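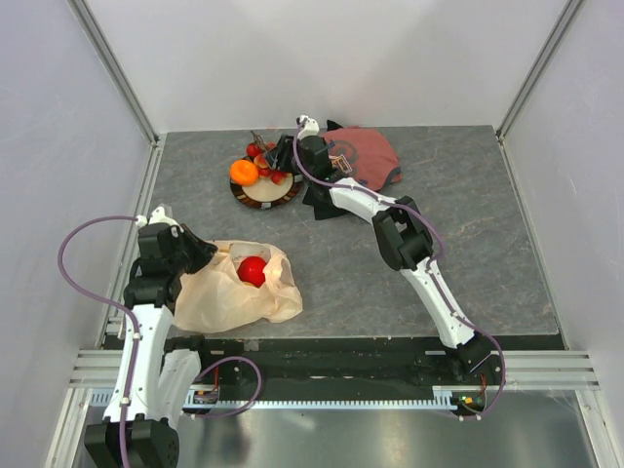
The thing it wants to replace: a thin beige plastic bag.

I have wanted to like a shopping cart for years. The two-wheeled kind you pull behind you, I mean. My last one lost a wheel on a curb and I went back to carrying bags, with handles cutting into my fingers. So when the Fernach 251 showed up at the hardware store in Pudcombe for 80 dollars, I bought it in March and used it for every grocery run until my patience ran out.

The box says "engineered for city living." It is an aluminum tube bent into an L, a fabric sack, and two wheels. Assembly took me most of an evening, mostly on account of one clip that has to go on before the axle. The instruction sheet shows it going on after. 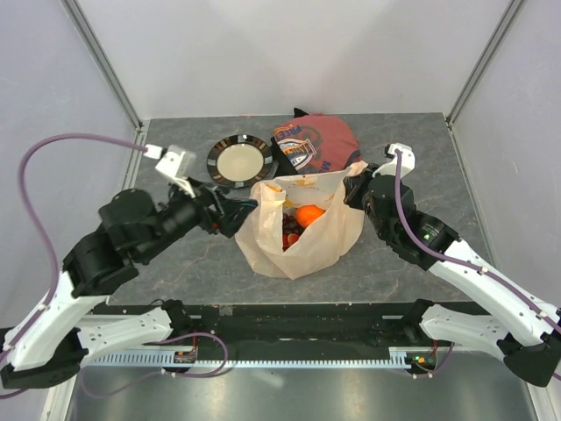
The sack is made of something called Dretex, rated at 800 denier, and the tag makes a great deal of this. A denier number tells you how heavy the yarn is. It tells you very little about the stitching, and the stitching is where these things fail. Mine started to pull at the bottom left seam, right where cans end up. I'm also not convinced by "weather resistant." A short walk in drizzle left my bread damp through the top flap, which closes with a drawstring and leaves a hole you could drop an orange through.
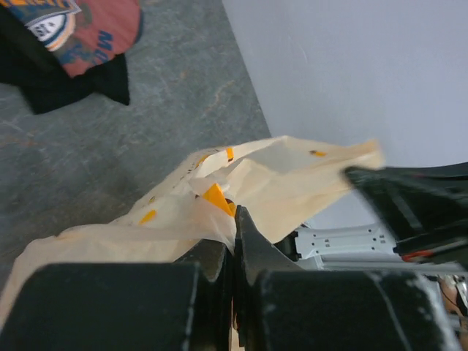
Wouter Leemans

On flat sidewalk it rolls well, I'll give it that. The wheels are quiet and the handle is a sensible height for me, though my wife, who is a good bit shorter, says it digs into her wrist. Stairs are another story. The older Majumder cart had three small wheels on each side that climbed a step at a time, and I used to think that was a gimmick. After hauling the Fernach up to my apartment with a full load of potatoes, I take it back.

It also won't stand up when it's empty. The front foot is set too far back, so it tips over in the hall unless you lean it on something - the brochure photo has it leaning on a park bench, which should have warned me.
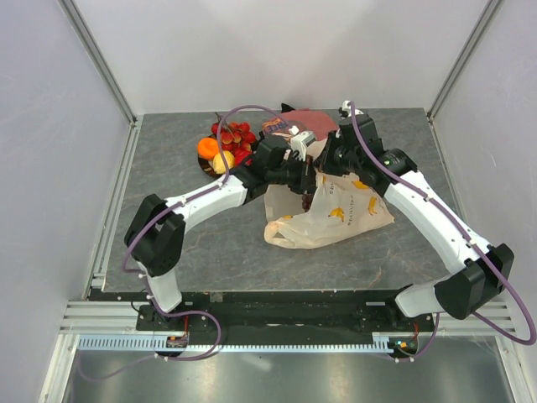 Then there is packing. One deep sack with no divider means the last thing in sits on everything else, and whatever you need first is at the bottom. I ended up putting my fruit in a separate bag and hanging it off the handle, so I still had a bag.

The maker claims a test cart survived 3,320 curb drops. I'd like to know how high the curb was and what was in the sack. The leaflet doesn't say, and my email asking about it got an automatic reply.

If you live on the ground floor and buy light, wait for a sale. I'm keeping the receipt and looking for a used Majumder.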